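My Deductible Has a Better Memory Than I Do

Every October the envelope comes, and every October I put it on top of the microwave and pretend it's a pizza flyer. This year I opened it. My plan, the one I buy for myself through work at a small print shop in Darkusbridge, is going from a deductible I complained about to one of 4000 dollars. The premium went up too, in case I was feeling left out.

I know the argument for high deductibles. If people have to pay the first chunk themselves, they'll shop around, ask what things cost, and skip the stuff they don't need. I even like that argument! I'm a cheap person. I will drive across town for a better price on dish soap. So last spring, when my knee started clicking on stairs and my doctor wanted a scan, I figured I was exactly the shopper these plans were made for.

I called six places. Two of them gave me a price. One put me on hold so long I cooked and ate dinner, and the rest wanted a billing code, which my doctor's office said the scanning place should have, which the scanning place said my doctor's office should have. Szalai Imaging, out by the highway, finally quoted me a number I could live with. The bill that showed up was 3699 dollars, because the quote had been for the scan and left out the person who reads the scan, and a "facility fee" on top. A facility fee! I was in a hallway for most of it.

I did get it knocked down after a lot of phone calls, and I'm grateful to the woman in billing who clearly had done this before. But I have a job where I can make calls at lunch and I'm stubborn. My neighbor has neither of those things going for her and she just pays whatever the paper says, a little every month.

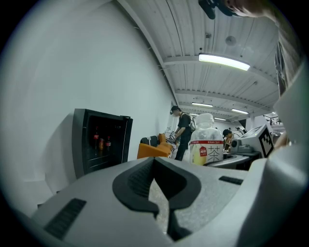

Drinks in the glass-front fridge, with an orange armchair nearby.

Now the people at Rulard, who run our plan, have sent around a cheerful letter about a price lookup tool called Skuletti. You type in what you need and it gives you a range. I tried it with my knee scan and the range was so wide you could park a truck in it. I typed in a plain blood test and got a polite message asking me to contact my provider. So we're back to the phone.

What bugs me is that we keep being told to act like customers in a store where the tags are turned around. I don't think everything should be free, and I'm not sure a giant overhaul would fix the part that drives me crazy. I'd settle for a small rule: if you quote me a price, the quote covers everyone who's going to bill me for that visit, and if you got it wrong you eat the difference. My mechanic works that way. The guy who did my gutters works that way, and he wrote it on the back of an envelope.

And if a plan wants me to cover the first 4000 dollars, fine, but then somebody at the plan should have to answer the phone and tell me what I'll owe before I put on the paper gown. They have the contracts. They know the number. I've asked them for it and been told it's an estimate until the claim is processed, so they find out when I do, I guess.

I signed up again anyway. The other choice on the form had a lower deductible and a premium I'd have to sell the car for. The knee still clicks, by the way, mostly going down.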